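Gripper servo overheats and lets go mid-lift
Posted by vatside_tom, 27th September
Share (5) | 20 comments

vatside_tom
I run a small desktop arm at the Vatside club, hobby servos all the way down, with a two-finger gripper. The pick and place routine worked for months. Now it grabs something, lifts it, and partway over to the box the fingers open and it drops. After that the gripper doesn't answer at all until I cycle the power. The other joints hold fine. The servo case is too hot to keep a finger on. Any ideas before I order a new one?

skorton_bench
What are you telling it to close to? If the closed position is narrower than the thing you're holding, the servo never gets there and sits pushing at full current. It cooks, then the protection trips and it goes limp. Read the load value if yours reports it.

ohmslaw_ish
I'd look at the wiring first. Gripper is last in the chain so it gets whatever voltage is left. Mine did exactly this and it was a pinched wire at the wrist. You can have a perfectly good servo and still get dropouts.

skorton_bench
A pinched wire doesn't make the case hot.

ohmslaw_ish
It didn't in mine, no. But he has two symptoms, dropping and not answering. Could be two faults. Takes five minutes to check.

vatside_tom
Closed position is the same for everything, fully shut. Never thought about it. It used to only pick up foam blocks, which squash. I changed over to sweets and a ball last month.

rowbotham
There you go then. Foam gives, a boiled sweet doesn't.

Can I also ask what happens when it drops out? If only the gripper goes that's annoying. If the shoulder trips the same way the whole arm comes down, and I've had one land on my hand. Have you got a switch you can reach without leaning under it?

vatside_tom
Switch is on the power strip at the side of the table, so yes, I don't have to go under the arm. Taking the point though.

I've been testing on plain paper so I can pencil round where each thing starts.

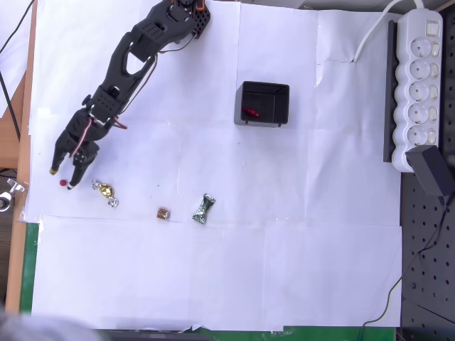
Anyway, I measured the bus voltage at the gripper end while it was squeezing and it sagged a fair bit. Checked the wrist connector as well and one of the pins was loose. Crimped it again. Case still gets hot, so that wasn't the whole story.

ohmslaw_ish
So, two faults.

skorton_bench
Fine, but the heat is the one that kills servos. Set a torque limit and have it stop closing when the load jumps, then back off 2 degrees.

dendberg_dave
I don't agree with backing off. You lose grip on anything smooth. Put rubber on the fingertips and drop the torque limit, leave the position alone.

skorton_bench
Depends how much play is in the gears. On a worn one I'd agree with you.

vatside_tom
Tried the torque limit by itself to start with. Did 20 lifts with the ball and none dropped, case is warm but I can hold it. The sweets are still slipping now and again so I'll try the rubber in October when I'm back at the club. Leaving the servo as it is for now.

rowbotham
Check the gears while you've got it apart. They don't like being stalled.

Contact us | Forum rules | Back to top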